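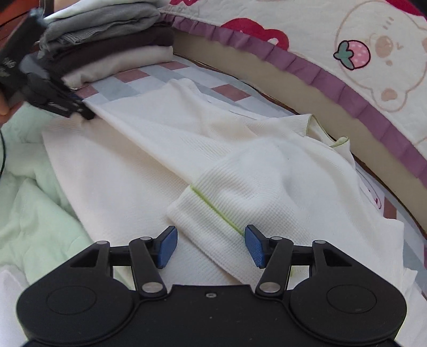

Clothes, Bedding and Storage: The Bollstead House Gallery

Posted December 29, 2022

The gallery covers the folding and sorting stage of the work at the Bollstead house. The kitchen and the garage have their own pages. Everything on this page has to do with clothes – where they get folded, how they are stacked, and where they end up once they leave the bed.

The house has three bedrooms and one linen closet. The closet is 30 inches wide and was holding towels, sheets, two sleeping bags and a box of Christmas lights when the sorting began in August. The lights have gone to the garage. The sleeping bags are under the bed in the back room.

Captions are short. Where a piece needed different handling from the rest, there is a note about it.

1. Folding on the bed

White waffle-knit garment with lime-green trim, spread out on the bed. The thin green stripe runs along the ribbed cuff, and the neckline is edged in the same color. Folded clothes are stacked on the bed behind it.

Notes on knits

Waffle knit stretches if it hangs, so all of it goes in drawers. Lay the piece face down, smooth it from the middle out to the sides, and bring the sleeves in across the back. Fold the bottom up to the collar in two turns. Press down with a flat hand. Heavy knits only need one turn.

Ribbed cuffs tend to roll under when a sleeve is pulled straight. Flatten the cuff first and then move the sleeve. Contrast trim at the neck is useful in a full drawer. If the neckline faces up, the color shows along the fold and the shirt can be found without digging.

Anything white gets checked at the collar and the cuffs before it is put away. Marks that have been through the dryer are hard to get out later. The ones with marks go back in the hamper and are soaked overnight in cold water with a scoop of oxygen bleach. Colored trim has held up fine so far, but test a spot on the inside of the hem the first time.

Notes on stacks

Stacks are made on the bed by type and then by person. Long sleeves, short sleeves, pants, pajamas. Socks and underwear go straight into their baskets and are not folded, except for wool socks, which are paired.

A stack should be no taller than the drawer it is going into. The drawers in the Grelell dresser are shallow, and a stack of eight shirts is too much for them. Six will fit. The bottom drawer is deeper and takes sweatshirts and jeans.

Work from the foot of the bed toward the pillows. Finished stacks stay at one end and the unfolded pile stays at the other, with the middle kept clear for laying pieces out flat. A made bed is better than an unmade one for this. Sleeves catch in loose sheets, and small items disappear in them.

Where things went

The Grelell dresser is in the front bedroom, against the long wall. It came with the house and the second drawer sticks, so candle wax was rubbed along the runners. It opens all the way now.

The Serer shelf unit is in the hall, outside the linen closet. It holds towels and spare pillowcases. Each shelf is rated for 25 pounds, enough for towels but not for quilts. The quilts are in the cedar chest.

Outgrown clothes were boxed by size. Each box has the size written on two sides and on the lid, in marker. Baby clothes were kept separate and have not been gone through yet.

Two bags of coats went out in the Saab before the weather turned, along with the old drapes from the dining room. A third bag is by the back door – mostly scarves, and a few hats that no longer have a match.

Amounts

More than 100 pieces of clothing have been folded and put away from the front bedroom alone. The hall closet came to 90 items, counting washcloths. Thirteen of the towels were cut up for rags, and the rest are on the Serer shelves.

A full basket takes 25 minutes to fold and sort. Sheets take longer with one person. Fitted sheets are folded in quarters with the corners tucked into each other, and then the whole set goes inside one of its own pillowcases. Sets are kept by bed size, with twins on the left side of the closet and queens on the right.

Still to do

The back bedroom closet. The baby clothes. Hooks for robes on the inside of the bathroom door. A liner for the bottom drawer of the dresser, where the wood is rough and has snagged a couple of sweaters.

The ironing board also needs a new cover – the old one has a scorch mark near the narrow end and the elastic is gone.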